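3.2 Materials and table layout

The work surface was a light wooden table with a large white foam board laid over most of the top.
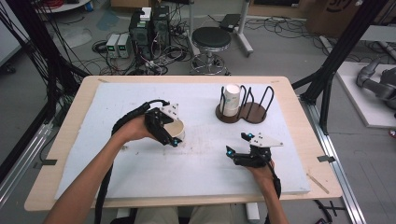 Figure 2. Work surface with the cup holder at the far side of the board. A white paper cup stands in the left slot, the right slot is empty, and a cream-colored paper cup lies on its side on the board.

Participants sat at the near edge of the table and stayed seated for the whole session. We chose seated work after the pilot at Ancombe, where people who stood tended to lean over the holder and place cups from directly above. When seated, they had to reach forward and judge the height of the slot from the side. That is closer to how a person puts a cup away at a kitchen counter or a break room shelf.

The cup holder is a small stand with a dark brown wooden base shaped like two joined circles. Black wire loops rise from the base and form two slots, one over each circle. Holders of this type are sold for home use, and we made no changes to ours. It was put near the middle of the far side of the board at the start of each session. We did not glue or tape it down. A participant who pushed the holder with a cup could therefore move it, and several did. Sorensen and Zabala recorded these shifts as a separate outcome, described in Section 3.4.

The cups were plain single-use paper cups, some white and some cream-colored. We used 600 in all, 300 of each color. Color carried no instruction and participants were free to put either color in either slot. Cups with a bent rim or a crease in the wall were taken out before the session, as a damaged rim changes how the cup sits in the loop. A cup that was damaged during a trial was replaced before the next one.

Each trial used two cups and was one of two types. In the upright type, both cups began standing on the board with the open end up. In the tipped type, one cup began on its side and the other was already in a slot. The participant had to lift the tipped cup, turn it upright and place it in the free slot without knocking out the first. The starting position of the tipped cup was varied by hand – we did not mark fixed points on the board, because in the pilot people began to aim for the marks.

The foam board served two purposes. It gave an even white ground for both cup colors, and it kept dropped cups from rolling as far as they did on bare wood. It also picked up scuffs and specks with use. We wiped it between participants but did not replace it for light wear.

Fifteen participants took part. Bashir reset the table after each trial, and Goicoechea read the instructions from a printed card. The instructions gave no advice on which hand to use or where to hold the cup. Participants were told only that both cups should be standing in the holder at the end, and that there was no time limit. If a cup fell to the floor, the trial was stopped and repeated later in the session – these repeats are reported with the other results in Table 4.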